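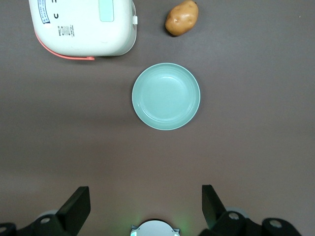
SECTION 4: SETTING UP YOUR COOKER AND STEAMING YOUR FIRST POTATO

Welcome back! If you have come straight from Section 3, your Stonar rice cooker is out of its box, the packing material is gone, and you are probably hungry. We like to start new owners on a plain potato. It's a forgiving thing to cook, it costs very little, and it lets you get to know the buttons and the lid before you trust the cooker with a whole pot of rice for company.

Please set aside a little time and read through the section once before you plug anything in. The steps are short, and a second pair of eyes on the cautions never hurts, especially if there are children who like to be near the counter while you cook.

What to have on the table

The cooker, with its lid closed
A potato, or more if you are feeding a family
A round, shallow bowl for serving
The measuring cup and steaming tray that came in the box
A clean dish towel and a pair of oven mitts

Choosing the spot

1. Pick a flat, steady table or counter that can stand a little warmth and moisture. If yours has a finish you're fond of, put a heat-safe mat under the cooker.

2. Look up. Steam leaves through the vent in the lid and goes wherever it pleases, so keep the cooker out from under wall cabinets, shelves, and hanging curtains. Wood doors in particular will swell and peel over a season of suppers.

3. Leave a hand's width of open space on every side. You'll want room to open the lid all the way and to set your bowl down close by, so that hot food has only a short trip to make.

4. Check that the cord reaches the wall outlet with some slack in it. We ask you not to use an extension cord with this cooker, even a heavy one.

CAUTION: Keep the cord from hanging over the front of the table, where a sleeve, a toddler, or a curious dog can catch it.

First wash

5. Open the lid and lift out the inner pot and the steaming tray. Wash both in warm water with a drop of dish soap and a soft sponge. Steel wool and scouring powder will scratch the coating, and a scratched pot sticks forever after.

6. Dry the outside of the inner pot thoroughly, including the underside. This is the step people skip when they're in a hurry, and we do beg you not to skip it. Water trapped between the pot and the heating plate will crackle and pop, and over time it leaves brown marks that are a nuisance to get off.

7. Wipe the body of the cooker with a damp cloth and dry it with your towel. Never put the body in the sink or hold it under the faucet.

NOTE: A faint warm smell the first time you use the cooker is normal and goes away. If it bothers you, open a window, and run the Steam setting once with plain water before you put any food in.

Steaming the potato

8. Scrub the potato under cool water and trim away any green patches or sprouts. You can leave the skin on. We think it tastes better that way, and it holds a floury potato together nicely. A small or medium potato can go in whole, but anything larger than your fist is best cut in half so the middle gets done along with the outside.

9. Pour 400 ml of water into the inner pot, using the lines on the measuring cup. Set the pot in the cooker and turn it gently left and right until you feel it settle against the plate. Place the steaming tray on top, and put the potato on the tray with the cut side down, if there is one.

10. Close the lid and press until you hear it click. If it springs back up, look for a tray sitting crooked or a potato standing too tall.

11. Plug in the cooker and wait for the display to wake up. Press Menu until you come to Steam, then press Start. You'll hear one short tone.

12. Let the cooker do its work. It's tempting to peek, and we all do it, but every time the lid comes up the heat goes out and supper moves a little further away.

13. When the tone sounds again, put on your mitts, stand back a bit, and open the lid with your face turned to the side. Slide a thin knife into the thickest part of the potato. If it goes in easily, you're done. If it drags, close the lid and give it another few minutes, checking first that there is still water in the pot.

14. Lift the potato out with tongs or a large spoon and set it in your shallow bowl. A round, shallow one is just right here, as you can mash with a fork right in the dish and still have room for butter, salt, and whatever else you like on top.

CAUTION: Steam burns faster than people expect. Keep hands, wrists, and faces away from the vent while the cooker is running and for a little while afterward.

CAUTION: Do not carry the cooker while there is hot water inside. Unplug it, let it cool completely, and empty the pot first.

Keeping food warm

When steaming is finished, the cooker changes over to Keep Warm by itself. Potatoes hold well for up to 90 minutes, though the skins will soften and the flesh gets a touch wet toward the end. If someone is running later than that, take the potatoes out, let them cool a little, and put them in the refrigerator. They fry up beautifully the next morning.

If something seems wrong

The display stays blank: Check that the plug is pushed all the way into the outlet, then try a lamp in the same outlet to see that it has power.

The potato is hard in the middle: Cut the next one smaller, and see that the lid has clicked shut.

The cooker shuts off early: The pot has most likely run dry. Unplug the cooker, wait until it has cooled, add water, and start again.

Water collects on the table: A little dripping from the lid is ordinary when you open it. If water comes from underneath the body, unplug the cooker and stop using it until it has been looked at.

For cleaning the vent cap and the lid seal, go on to Section 5. Rice, oatmeal, and soup settings are covered in Section 6, along with the water amounts for each.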